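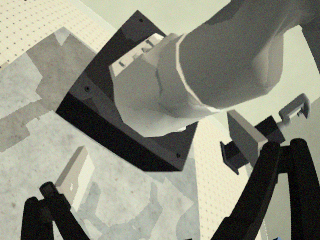 Rendering: white arm link and dark gray mounting plate.

Tromis Private Well Testing Project
Progress report to the Rultier Fund
Prepared by Agata Testa, project lead
Tuesday, July 11, 2023

Summary

The project offers free nitrate and arsenic testing to households in the Tromis valley that draw drinking water from private wells. Sampling started in May. We have collected water from 100 wells and have lab results back for all of them except the last batch from the Virnik road, which went out on Friday. Spending is within budget. We are behind on the follow-up visits and ask for a change to that part of the schedule (see Requests).

Sampling

The county well register lists more than 600 private wells in the valley. The register is old and many entries have no phone number, so we mailed a letter to every address instead of calling as planned. Replies came in faster from the east side, where the nitrate notices went out a few years ago and people already knew what the test was for. The west side has been slow. A second letter in larger type, with the sign-up number moved to the top, did better than the first.

Samples are taken at the kitchen tap after the line has been run, and again at the wellhead where there is a usable spigot. Many of the older wells do not have one. For those we record the tap sample only and note whether a softener or filter is in the line. Correa, the lab under contract, has accepted this method in writing.

Results

Nitrate is over the drinking water limit in a cluster of shallow wells near the feed lots and the lower creek. Arsenic is mostly low. The exceptions are deep wells on the north ridge, which we expected from the geology. Every household with a result over the limit got a phone call the same day and a letter afterward. We do not publish results by address, and the map we are drafting will group wells by section.

Lab turnaround was slow in the first month. Correa lost a courier and samples sat overnight at the depot — we threw out that batch and took it again at the lab's expense.

Follow-up

The plan called for a home visit within two weeks of any high result. We have not kept to that. One field technician covers both sampling and visits, and the drive to the ridge takes most of a morning. Households waiting for a visit have been told to use bottled water for drinking and for infant formula, and not to boil water to remove nitrate.

Budget

Lab fees and mileage are on target. Printing and postage ran over after the second mailing, and we covered the difference from the supplies line. The $2,000 set aside for filter vouchers has not been touched.

Requests

1. Extend the home visit window from two weeks to four.
2. Allow the voucher money to be used for under-sink units as well as pitchers. Pitcher filters do little for nitrate, and that is the main problem here.

Next period

Finish the Virnik road, start on the west side rentals, and send the draft map to the county health office for comment. Landlord permission forms are still with the attorney.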